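Can any machine wrap framed prints yet?

Posted in Home & Shop Automation

flirgate_frames
I sell small framed prints and pack them all myself, 22 on a bad night. Every video says robots will do my chores by March. Can one handle thin packing sheets, or am I still the robot?
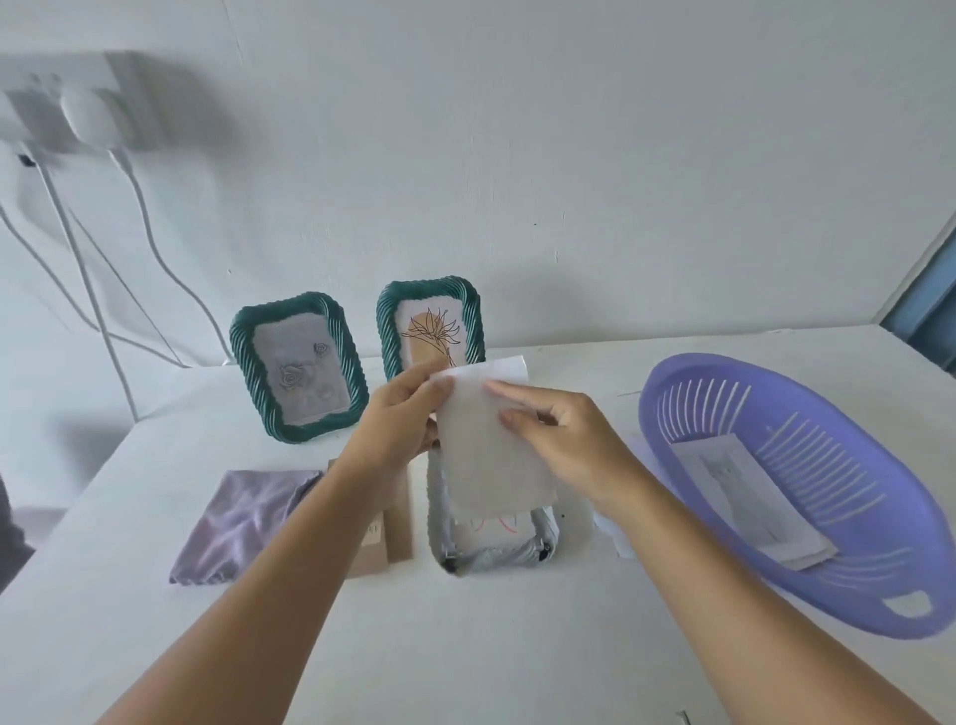 Photo: flirgate_frames / Tominel Help

Budget is modest. It has to pick up a single sheet, get it over the frame and not poke the artwork.

getis_bench
You're still the robot. Boxes, fine. Thin floppy sheets are miserable: grippers take 2 or 3, or none, and then wave proudly. We tried an arm at the shop for almost 8 weeks and it got very good at dropping tissue. Buy precut sleeves and spend the rest on a decent chair.

doležal
depends on the robot

old_tapegun
Suction cups work on glossy card. On tissue they pull air straight through. My dishwasher is still the smartest thing I own, and it can't load itself.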